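Teaching an arm to change its mind halfway through
Mar 22, 2025

I've been itching to write this one up! Back in February I started playing with Cikex, a small planner that sits on top of an ordinary learned policy and keeps asking one question: given what the cameras show right now, is the next bit of motion still a good idea? If the answer is no, it throws that bit away and asks the policy for a fresh one.

My test bed is Alari, a simulated kitchen that I've grown far too fond of (the wood floor is lovely, and so is the marble). The task is to put something in the microwave, which sounds dull until you try it with an arm that has to fold itself into a box with a door hanging off one side. 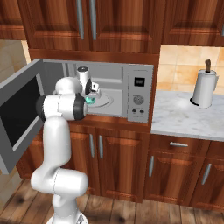

What went into the training

The policy learned from 40 demonstrations, all steered by hand by me, some of them pretty clumsy. Cikex itself learned from 1000 short rollouts of that policy, good and bad. I kept every failure, and I think those did most of the teaching – the planner needs to see what a doomed reach looks like before the elbow gets stuck.

It redraws its plan every 12 steps. I tried going shorter and the arm dithered terribly, hovering at the opening as if it had forgotten why it came. 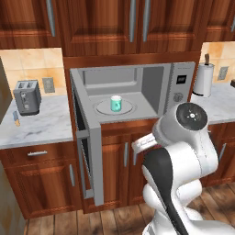 The part that delights me most is the letting go. The plain policy loved to open its fingers early, and with Cikex switched on it waits, nudges a little lower, and then releases. I never wrote a rule for that!

Still plenty to fix. Only 2 kitchen layouts so far, and the planner gets muddled when the arm hides most of the turntable from view. Next I want to add a second viewpoint and try the same weights on drawers. Code goes up on the Clekulis page once I've tidied the config files, which are currently a disgrace.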